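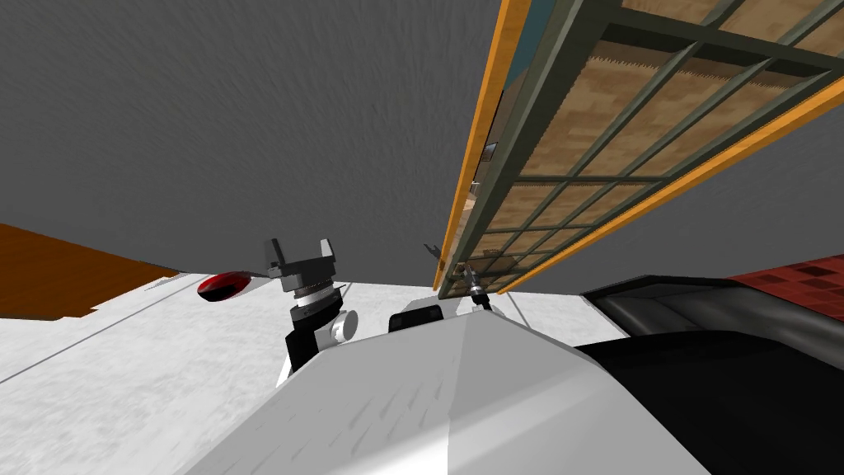 Cell Technician (Two-Arm Robot, Simulation and Floor)
Datstead, permanent, full time or four days a week

We're a small workshop that sets up and looks after two-arm robots for firms that don't have anybody in-house to do it. Our longest-running job is the Turkum cell, a white-bodied two-arm machine with parallel grippers, and we look after it twice over: once as the real thing on our floor, and once as a simulated copy where we try every change before we let it near the hardware. We need another pair of patient hands (and eyes!) to help keep the two in step with each other.

The job

Most of your week will go to the grippers and the hand cameras. You'll check that the fingers open and close evenly, reset the wrist zero after any work on the arm, and go through the hand view to see that both fingers sit where the model says they should. Our finger pads are changed every 800 cycles on the Turkum and the joint covers come off for a look every 1000, and you'll keep the log for both. It isn't glamorous, but we're rather fond of that log, and you'll be surprised how often it tells us where a fault began.

You'll also look after the simulated room. When an arm reaches the underside of a panel in there, the contact needs to behave sensibly, and when it doesn't, you'll be the one working out whether the trouble is in the panel, the finger shape or the arm's own calibration. Sometimes it's all of them at once, and those are the days we put the kettle on early.
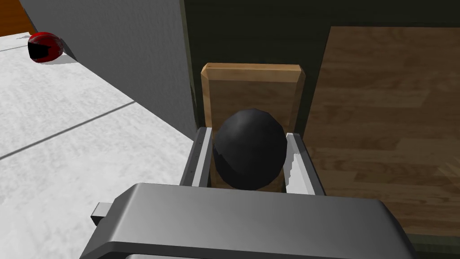

Right-hand view in the simulated room, fingers either side of a black rounded object.

What we'd love to see

You've set up or repaired a machine of some kind for at least 3 years. Robots would be lovely, but we've had good people come to us from packaging lines, lab equipment and one from church organs. You can read a wiring diagram and you're not put off by a bit of scripting. You write things down clearly, in everyday words, for whoever has the next shift. If you've never worked in simulation, please apply anyway; we'll sit beside you for your first 14 shifts and take it at your speed.

Hours and the rest

We start at 8 am and the floor is quiet by 4 pm. There's one early start a month for the full calibration of both arms, and you get the time back. We supply tools, boots and a decent chair. Travel to our customer Šimkus comes up now and then, always with a colleague and never over a long weekend.

How to apply

Send a résumé and a page or so about a machine you brought back to good working order, and how you went about it, to Amber Rowbotham at the Datstead workshop. Amber reads every letter herself and is very happy to have a chat beforehand if you're not sure the job's for you. We'd like our new colleague to start in October, though we can wait a little for the right person. Interviews include a paid afternoon on the floor, where you'll change a set of finger pads with one of us.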